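July
Lesego Mthembu, workshop notebook
3 min read
Print | E-mail

Friday. Dreken sent the new brochure for the Unurano, plus a cover note asking us to "share in the excitement." I read it twice with a pencil. The word luxury is on every page. Curb weight is on none of them.

What I can pull out of it as fact: two body styles, rear drive, deliveries "to follow the reveal." What I can't find: brake supplier, tire size, who is building the seats, whether the long door uses the old Pukusa hinge or a new one. That last one matters to us, as we're the ones who get asked to make it stop dropping.

Background for anyone reading this who wasn't here then. The Pukusa was also a return of a famous name. It also had a brochure with a lake in it. The door was heavy, the lower hinge pin was undersized, and after one winter of normal use you had to lift the door to latch it. Dreken called this "settling in." We bushed 12 of them and the owners stopped complaining, so I don't think it was settling in.

Junpei was more cheerful about all this than me. His view is that a small maker has to sell the mood first and the car second, or it never gets to build the car. Fine. But then don't send the mood to a trim and hinge shop and ask for a quote by the end of the month.

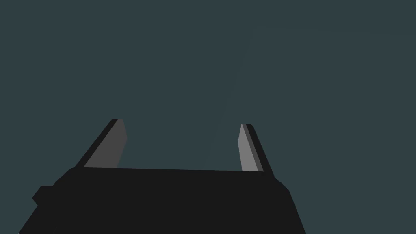 Went back to the door sample after lunch. It's the bare shell with the inner skin on, no glass, no card. Dreken's note says the latch effort is "reassuring." I put the pull scale on the outer handle and got 53 newtons, then did it again after greasing the pivot and got the same. I'd call that stiff. Their target isn't written down anywhere I can find, so I can't say it's out of spec, only that I wouldn't want it on a car I'd paid that kind of money for.

Hinge pin on the sample is a plain turned part with no markings. Could be the final one, could be something somebody made to hold the shell together for shipping. Junpei thinks final. I think we should ask before pricing a bushing around it.

Leather: Zwane sent two hides against the Dreken color card. The darker one matches under the shop tubes and goes brown by the window. The card itself does the same thing, so maybe that's what they want. The pale one has a nice hand but stretches more across than I like for a bolster. Cut a strip, clamped it, hung a weight on it and marked the length at 3:30. Will measure Monday morning. The supplier sheet says low stretch, with no number after it.

Production claim is 30 cars in the first batch. I don't believe the schedule for a minute. The seat frame drawing is still marked preliminary and the foam supplier box says TBC. If they want trimmed seats from us they need to freeze the frame, and when I said so on the phone I got a long answer about heritage.

To do:
- Ask Dreken for hinge pin drawing and material. In writing.
- Ask what latch effort they're aiming at, and measured where.
- Second color card, ours may have faded.
- Quote the hinge work separately from the seats. No package price.
- Junpei to dig out the old Pukusa bushing drawing, should be in the flat file under doors.

Added 5:10. Dreken called back. The pin is "representative." Asked if that means final and he said he'd check. Leaving the quote open.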